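Raltden Technical Evening School
Workshop Practice, Unit 4: Plastic Enclosures and the Bench Around Them

Welcome back! Last time we stayed with bare boards, and now we get to boxes, my favorite part of the whole course. A good enclosure keeps fingers out and dust off, and it's also just a pleasure to handle once you know how to read one.

Knockouts
Look along the sides of a typical molded plastic box and you'll find round circles pressed into the wall. These are knockouts: thin spots made to be punched through where a cable needs to come in. Pick the one you need before you reach for a tool, and leave the rest alone. A knockout opened by mistake has to be plugged, and the plugs in drawer 37 never quite match the gray.

Openings and panels
With the top open, get your face right over the box and look straight in before anything goes near the parts. Clear acrylic is wonderful for practice pieces — you can see through it while you steady it — but it scratches if you so much as think about grit. Wipe the table first. Hold a panel by its edges, fingertips light, and don't lean on it. Small corner screws go in by hand until they seat, then a quarter turn more.

Cords on the bench
Every cord that isn't in use gets coiled and tied. Put the power strip to one side of the table, well away from the work, and lay its plug flat where you can see it while you set up. I like the strip on the left, being right-handed. Lefties, swap!

Before next class
Read the Neltby sheet on box sizes (skip the table on page 133, it's for outdoor work). Then sketch one enclosure from your own home, closed up, with every circle and screw you can find. Bring a soft cloth. Pencil is fine, and messy is fine too.
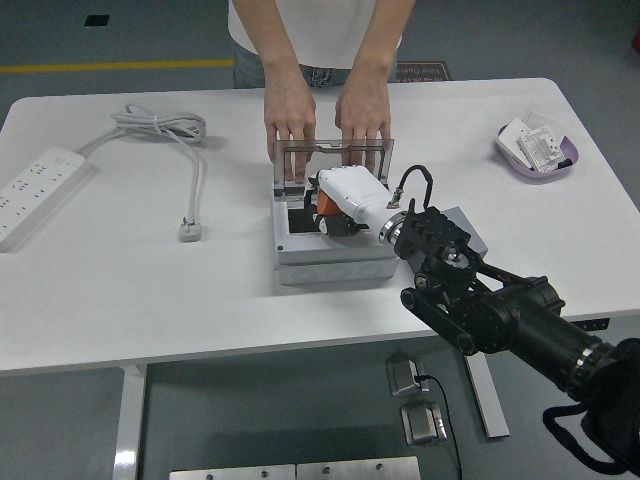

Fig. 1. Gray box with an open top, clear panel held upright, power strip to the left.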